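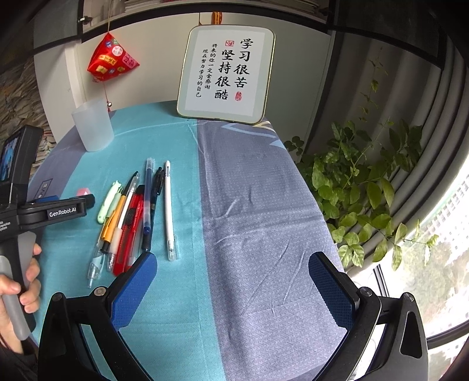
The plaque at the end of the table: 学习很苦, 坚持很酷. Studying is bitter, sticking with it is cool.

**1/** I passed my intermediate Mandarin reading exam in July, at the second try. A few people asked how I studied, so I'm putting it in one thread. I'm 36, I work full time, and I have no special gift for languages.

**2/** The first line on that plaque rhymes, more or less. 苦 is kǔ, bitter. 酷 is kù, cool. Same syllable, different tone. The smaller columns say your future self will thank the you who is studying hard now. Two years ago I could read maybe three of those characters.

**3/** First attempt: I learned words from lists. Character on one side, English on the other, 18 new ones a day. I knew a lot of words and couldn't read a paragraph. I failed the reading section by a wide margin.

**4/** Kanini Muli, who taught the evening class at Zurcombe, looked at my cards and told me to throw out every one that didn't have a sentence on it. I kept roughly 400. The rest went in the recycling.

**5/** After that, each new word had to come from something I was already reading. A short story, a menu, the back of a noodle packet. If I couldn't remember where I'd met the word, I didn't make a card.

**6/** Graded readers did most of the work. I started a level lower than I thought I needed. It was dull for two weeks and then I noticed I'd stopped moving my lips.

**7/** Time: 90 minutes a day, split in two. Cards on the bus, reading after dinner. I missed days. When I missed one I did the normal amount the next day and didn't try to catch up. Catching up is how I quit the first time.

**8/** Handwriting — I dropped it, apart from characters I kept mixing up. 末 and 未, for example. Writing each of those out by hand for an evening fixed it. If your exam has a handwriting part, ignore this post.

**9/** Kevin Mac Mathúna and I swapped a page of reading every week and asked each other questions about it. He is better than me at grammar and worse at names. Place names and people's names still slow me down. On the exam I circled them and moved on.

**10/** Things I paid for and didn't need: a second dictionary app, a wall chart, a set of brush pens.

**11/** Things I'd pay for again: the class, the graded readers, and a decent desk lamp.

**12/** Clodagh Foley asked if listening helped the reading. A little. I read with the audio on for the longer stories, and it kept me from stopping at every word I didn't know. My listening score is still poor.

**13/** Next is the upper level, probably next summer. I've started a novel for teenagers about a swimming team and I'm on page 18. Slow, but I can follow who is angry with who.

**14/** If you want the list of readers in the order I read them, reply and I'll post it tonight.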